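Sock loss

Sock loss is the apparent disappearance of single socks in the course of household washing. It is a common complaint and a popular subject for newspaper columns, but it has been little studied, and most of the figures quoted for it can't be traced to a source.

Background

Complaints about odd socks are older than the domestic washing machine. Households that sent their linen out blamed the laundry; those that washed at home blamed the line, the wind or the dog. The claim that the machine itself is responsible came later and has proved hard to shift.

Claimed causes

The usual explanation is that small socks slip past the rubber door seal and lodge between the inner and outer drums. This can happen, and repairers do recover socks in this way. Whether it happens often enough to account for the losses people report is another matter. Other suggested causes include static cling, socks caught inside duvet covers, and socks dropped between bedroom and machine.
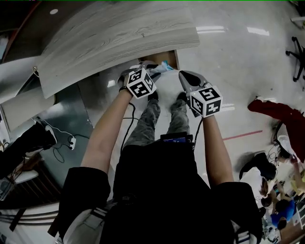 Ebuka Okeke has argued that the drum explanation survives chiefly by being repeated, and that a sock left under a bed would explain the same evidence at less expense. Okeke also points out that a pair is noticed only when one half is missing, so that two lost socks may count as no loss at all.

The Drolness survey

The figure most often given, that a household loses 8 socks a year, comes from a survey published by the hosiery firm Drolness in January. It was said to cover 3,000 households. Only 543 returned the form, a detail missing from most later accounts, and they were asked to recall their losses from memory. No attempt was made to find out whether any of the socks later turned up. Drolness sells socks in packs of 10 identical pairs, which the same leaflet recommended as the answer.

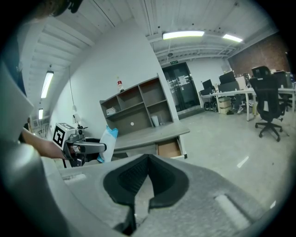 A second survey, by Larero, is sometimes cited in support. It used the Drolness questions with small changes in wording and can't be treated as separate evidence.

Remedies

Mesh wash bags, clips and numbered socks are all sold as cures. The Kadeo clip was advertised as ending the problem altogether, though the trial behind this claim had no comparison group. Dilruba Dissanayake, reviewing such products in May 2021, found no reliable test of any of them and noted that the clips were themselves easily lost.

See also

Door seal
Laundry bag
Recall bias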